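Zernach Technical Institute
Desktop Hardware Maintenance, Unit 2
Handout: Inside the Desktop Case

Last revised Sep 8, 2022

Scope

Read this handout before the bench session. It covers opening a desktop case, identifying the main assemblies, tracing the cables, and removing and refitting a hard drive. Processor replacement and power supply testing are in the November unit. The bench machines in Drustness 187 are not all the same model, so the order of steps may differ slightly from one bench to the next. Where a machine has a service label inside the cover, follow the label.

Before opening the case

Shut down the operating system and wait for the machine to power off. Switch off the bench outlet and pull the power cord from the back of the case. Press the front power button once and hold it for a few seconds to drain the remaining charge. Disconnect the monitor, keyboard, mouse and network cable.

Lay the case on its side on the mat, cover facing up. Clip the wrist strap to bare metal on the chassis. Painted surfaces do not make a reliable contact. Release the cover and set it upright against the back of the bench, where it will not be leaned on.

Main assemblies

Chassis. The folded metal frame that carries everything else. Inside edges may be sharp, particularly around drive openings and vent slots. Do not run a finger along an edge to find a screw.

Power supply. A closed metal box with a bundle of colored wires leaving it. The box is not opened in this course under any circumstances, including when it is unplugged. Capacitors inside can hold a charge for a long time.

Optical drive. Also a metal enclosure, usually mounted toward the front. From some angles it is hard to tell from the power supply cage. Follow the cables to be sure: the optical drive has a data cable and a power lead plugged into it, while the power supply is where the power leads begin.

Drive bracket. Holds one or more hard drives. Many brackets have colored plastic release tabs, and blue is common on Dell desktops. A tab is squeezed or pushed by hand. If it needs a tool, something else is still holding the drive.

Motherboard. The large circuit board. It carries the processor, memory slots, expansion slots and data ports. Handle cables near the board by their connectors and keep tools clear of the surface components, which are small and easily knocked off.

Heatsink. A block of metal fins that carries heat away from the chip below it. Check the gaps between fins for dust. Do not twist or lift a heatsink to see underneath.

Cables

SATA data cable. Thin and flat, with a small connector at each end. One end goes to the drive and the other to a port on the motherboard. The color of the jacket has no electrical meaning. Some connectors have a metal latch that must be pressed before pulling.

Power wires. In a standard ATX supply, black is ground, red is +5 V, yellow is +12 V and orange is +3.3 V. Some manufacturers depart from this, so confirm with a meter before relying on color.

Routing. Cables should pass clear of fan blades and should not be trapped under the cover or a bracket. A sharp crease in a data cable is a fault even if the drive still works. Record it on the sheet.

Removing a hard drive

1. Note which motherboard port the data cable uses. Write it down before unplugging anything.
2. Pull the data connector straight out of the drive.
3. Pull the power connector straight out. This one is often stiff. Grip the plastic body and leave the wires alone.
4. Operate the release tab or tabs and slide the drive out of the bracket.
5. Place the drive on the mat, label up.

Refit in reverse order. The drive should seat firmly and the tabs should return to their rest position. Both SATA connectors are keyed with an L-shaped slot and will go in only one way.

Dust and inspection

Use short bursts of compressed air with the can upright. Hold fan blades still while cleaning. Look for swollen capacitors, loose connectors, missing screws and brown marks on the board. Enter findings in section 2 of the Riedl inspection sheet, one line per finding, with the location given by assembly name.

Bench task

Open the assigned machine and complete the Osard worksheet, page 38. Trace each data cable from end to end and enter both connection points. Sketch the path of the main power bundle. Remove and refit one drive, then have the bench checked before the cover goes back on. Power is not restored to any bench until the check has been signed.
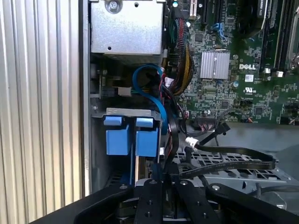
Figure 1. Dell desktop with the case open: drive bracket with blue release tabs, blue SATA cable, power wires and motherboard with finned heatsink.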